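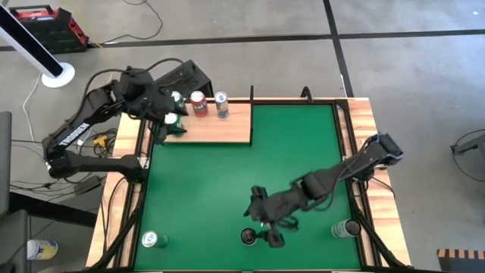
What goes on a drinks shelf first? The cans people ask for most, at the front, with their names facing out.

Filipa Pinheiro has looked after the drinks at Birkbridge for five years. She buys them, puts them out and clears up the ones left lying about. "It's shelf stacking," she said when we spoke. "I did it in a shop before and I do it the same way now."

She keeps everything in single cans and won't have bottles. Bottles roll further, she said, and people leave them half full.

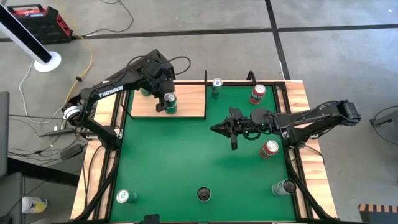 Her first job of the day is to stand everything up again. After that she sorts by kind and wipes the tops. The shelf takes one row, and anything that doesn't fit goes back in the box under the stairs.

"Güven Soylu used to do it by colour," she said. "It looked nice, but you'd reach for one green can and get another."

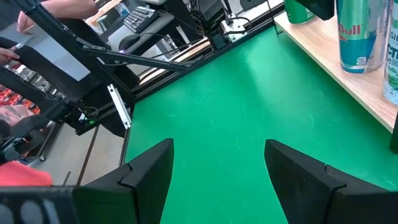
Choosing what to buy takes longer than putting it out. Pinheiro orders in November for the winter and tries to keep the list short, though energy drinks have crept on to it. A Red Bull now has its place on the wooden shelf with the others, which she would not have allowed in her first year. "I was asked for it every week. In the end I bought 34 and they went."

She buys from Litis, a wholesaler, and pays for it out of the kitchen money.

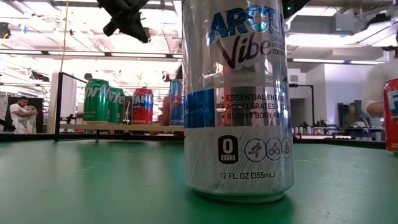 Last updated: 31st May

Reading time: 2 minutes

Sugar-free drinks were the other change. Arif Chowdhury asked for them, and Pinheiro said she checks the label herself before ordering. She doesn't take much notice of the other claims printed on a can.

"I read the sugar and the size," she said. "Then I see if it comes back empty."

She plans to ask for a second shelf, the same depth as the first.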